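Recording demonstrations for connector insertion with two arms

Written by Chae-won Nam, Helmont group
Last update: 2020-12-10

This page explains how we record examples for the Cluleo learning system, for the task of plugging a wire connector into a circuit board. It is written for new operators. You do not need to know how the training works, but you need to be patient with your hands. If you have not yet done the Mestatora safety course, please do it before you continue.

What you need

- Both arms, powered and homed
- The board in its tray
- The cable set with red and black wires
- The recording computer, with at least 100 GB free on the disk
- A second person near the stop button

Step 1. Prepare the table

Wipe the table and put the tray between the two arms, so that both grippers can reach the whole board. Do not tape the tray. In March we recorded one full set with a taped tray, and the model learned to go always to the same point, even when the board was moved by a few millimeters. After each group of episodes, shift or turn the tray a little by hand.

Check the camera on each arm. The lens must be clean and the camera cable must have enough slack for the full turn of the wrist. Move each arm slowly through its range one time and watch the cable while you do it.

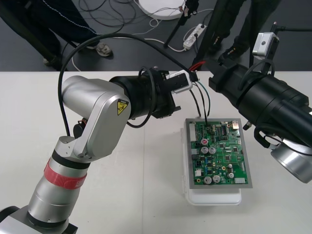

Keep the free ends of the wires away from the elbow joints. When a wire is caught, stop the episode and delete it. Do not try to repair the situation while the recording is running, or the repair goes into the data too.

Step 2. Start an episode

Open the Cluleo recorder and choose the task name from the list. Please do not type a new name. We had four spellings of the same task last year and Hendrik Verstraete needed a long time to merge them.

Bring both arms to the start position, press Record, and wait until the light in the recorder window turns green. The first frames should show the arms at rest.

Step 3. Grasp the connector

Take the connector by its plastic housing, never by the wires. The fingers should hold it on two opposite sides, with the wires passing freely in the gap between them. If the housing is tilted in the fingers, open and grasp again. A second grasp is allowed and is even useful for the model, as long as you do it calmly.

Step 4. Insert

Move above the socket, stop for a short moment, then go down in one slow movement. When you feel resistance in the hand controller, do not push harder. Go back a little, correct the angle, and try again. The second arm should stay behind the board and not cover the socket.

Look at the wrist view during this step, not only at the table. From the operator chair you cannot judge the last millimeters.
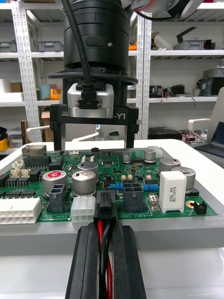
Wrist view, with the connector held between the fingers at its socket.

Step 5. Label the episode

Choose one of the labels: good, corrected, failed, or discard. "Corrected" means that you made a mistake and recovered from it. Please use it without shame, we need these examples. "Discard" is only for technical problems, such as a frozen camera or a caught wire.

How many episodes

One session is 30 episodes. Then make a pause and change the operator. Tired operators become fast and a little rough, and this is visible in the curves. For the complete task we want 3,000 episodes, from at least 4 operators.

Common problems

The wrist view is dark: move the desk lamp, do not change the exposure.

The gripper opens late: restart the gripper driver and record a test episode.

The recorder says "clock drift": stop and call Hendrik. Episodes with this message cannot be used.

When the session is finished, copy the folder to the Hendriks server and write your initials in the log sheet.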